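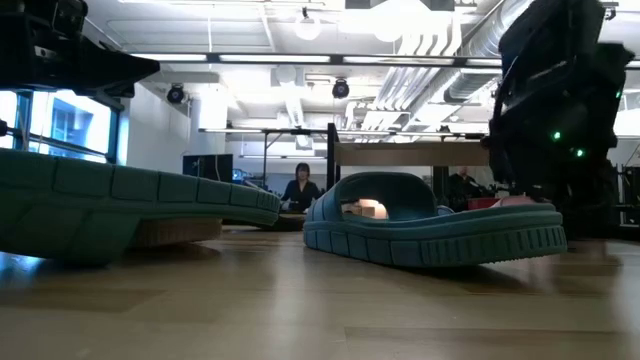
Getting to the Islands Without a Car: A Day Trip Study

Martim Mendes
Travel and Tourism Management, second-year project

1. Background

Most day trips sold from the port of Andier are coach tours. The coach leaves from the big hotels, stops at a viewpoint, and puts everyone on a boat that the tour company has already booked. A visitor who wants to go to the islands alone can do it, but the information is spread over a bus timetable, a ferry timetable and a notice board outside the harbor office. The three do not always agree.

My project looked at whether an ordinary visitor, with no car and no tour booking, can get from Andier to the two nearest islands, Lovell and Sequeira, and be back the same evening. I also looked at what it costs compared with the coach tour, and where people get stuck.

2. Method

I made each trip myself in April, outside the high season. I used only what a visitor could find on arrival: the printed timetables, the signs and the staff at the ticket windows. I wrote down the time at every change and kept all receipts.

I also handed out a short questionnaire on the return ferry and in the waiting room at Andier. I printed 200 copies and got 90 back. Of those, 69 were filled in far enough to use. The questions covered how people had planned the day, how they reached the harbor, and whether they would make the same trip again without a tour.

3. The trip to Lovell

Lovell is the easy one. The town bus stops across the road from the ferry ramp, and the first boat leaves late enough to eat breakfast before it. The crossing is short and sheltered. On the island the path to the lighthouse starts at the end of the pier and is marked with yellow paint the whole way.

The return was less simple. The last ferry on the printed timetable was the summer one, and the boat I had planned to take did not run. The woman at the kiosk told me to take the mail boat, which carries passengers but is not listed anywhere I could find. It got me back to Andier before dark, with the same ticket.

4. The trip to Sequeira

Sequeira takes more planning. The ferry leaves from the old harbor at Loletti, up the coast, and the bus to Loletti stops at the top of the village. From there it is a long flight of steps down to the water. A traveler with a stroller or a heavy suitcase would have trouble, and there is no sign at the bus stop saying which way to go. I followed a delivery van down the road first and had to turn back.

Once on the boat, the trip was the better of the two. The beach at the south end has a snack bar, a public shower and changing cabins, and the water is shallow for a long way out. The village above it has a small museum of sponge diving, closed for lunch when I got there.

5. Results

Both trips can be done in a day without a car. In both cases the total cost was lower than the coach tour, even with lunch included - the savings were larger for Lovell, where there is no second bus fare.

The questionnaires showed the same weak points I had met. The most common complaint was the timetable, followed by the walk at Loletti. Several people wrote that they had only found the right pier by asking other passengers. Most said they would travel on their own again, although some added that they would not try it with small children.

6. Limits of the study

I made each trip only once, in good weather. The questionnaires were in English, which left out many of the passengers. I also did not reach the people who had given up and booked a tour instead, and their answers would have been useful.

7. Recommendations

- Put the bus and ferry times on one sheet, with the season printed in large type.
- List the mail boat as a passenger service.
- Place a sign at the Loletti bus stop pointing to the steps, and a second one for the road route.
- Post the museum hours at the ferry landing on Sequeira.

A copy of this report was sent to the harbor office in Andier along with the blank questionnaire. They have asked for the bus times I recorded, and I am typing those up now.

Contact: Martim Mendes, Travel and Tourism Management | © 2022 | Back to top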